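Ralside Capital wants the Bralthorpe teachers' fund to put $72 million into its new buyout vehicle, and the pitch leans on returns from 2000. I don't buy it. The fees are plain enough. The exits aren't.
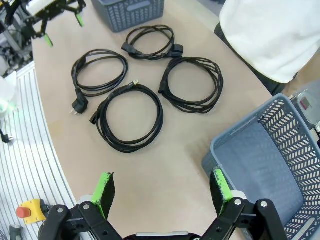

Coiled power cables on a tabletop.

Chin-lung Liu, who runs Ralside, told the trustees in December that patient money gets paid. Maybe so. But the fund's last such bet, Grukutura, still sits on the books at a price set by the people who sold it to us.
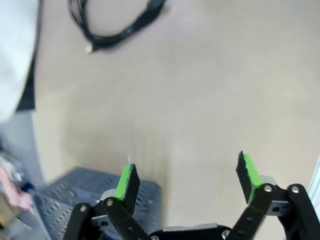

Private equity managers like to say they are hands-on owners. I'd ask what the hands are holding. Two gripper fingers opened wide, green pads at the tips, look ready for anything, and so does every pitch book I've read. Chisholm's retirees heard the same talk and waited years for their cash. The trustees should ask for audited exits, deal by deal, before they vote on a dollar of this.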